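Ticket 121: Guest Wi-Fi drops every afternoon, top floor
Opened by: Dzifa Asamoah
Site: Badura building, top floor
Equipment: Kubo access point, Stonik switch, Vundon weather station link
Priority: Normal
Status: Closed

Problem as reported

Guest Wi-Fi on the top floor slows down after lunch and then drops completely. Laptops stay connected to the network but no pages load. It comes back on its own in the evening. Wired machines on the same floor are fine the whole time. This started in May, and I have not changed any settings on my end.

What I tried before opening this ticket

Restarted the access point from the web page. It worked for a few minutes and dropped again.
Unplugged the access point and left it off for five minutes. Same result.
Moved one laptop directly under the access point. No difference.
Forgot the network on my phone and joined again. The phone got an address but still nothing loaded.

Reply from support

Thanks for the details. Please send the access point log for one full afternoon, and tell us which channel it is set to. Also check whether the channel is fixed or set to auto — the setting is under Radio, on the second tab.

Update from Dzifa Asamoah

Channel is on auto. The log shows it changing channels over and over, starting at 2 p.m. In between there are lines that say "uplink retry." I have attached the log as a text file. Wired machines were fine again during the same hours.

Reply from support

The channel changes would explain short drops but not a whole afternoon. Please set the channel to 11 and leave it there for a day. The "uplink retry" lines are the bigger concern. They mean the access point is losing its path to the switch. Is it wired to the Stonik, or is it using the wireless uplink?

Update from Dzifa Asamoah

I set the channel to 11. The channel changes stopped but the drops did not. The access point is supposed to be wired. I followed the cable back to the Stonik and the port light was off. When I looked at the settings, wireless uplink was turned on, so it has been going through the weather station link on the roof next door. 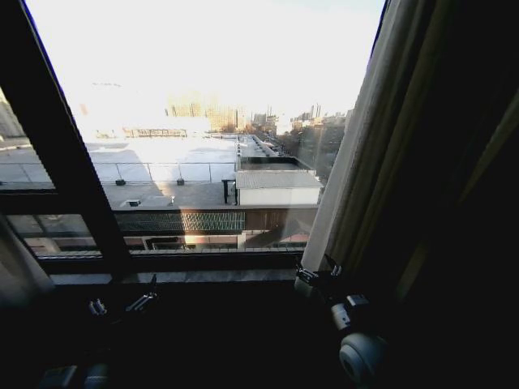
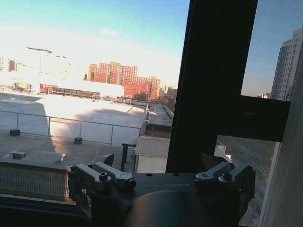 Reply from support

The Vundon link was only meant to carry weather readings, and it has a data cap that resets in the evening. That matches the times in your log. The guest network has been using up the cap after lunch, and then everything on it stops. Signal is not the issue, as the big window looks right out over the rooftop. Please replace the cable to the Stonik, turn off wireless uplink, and save before you restart.

Update from Dzifa Asamoah

New cable is in and the port light is on. Wireless uplink is off. I had to save twice — the first time the page timed out and the old setting came back.

Guest Wi-Fi stayed up all afternoon, and there are no "uplink retry" lines in the log. The weather readings are still coming through. OK to close.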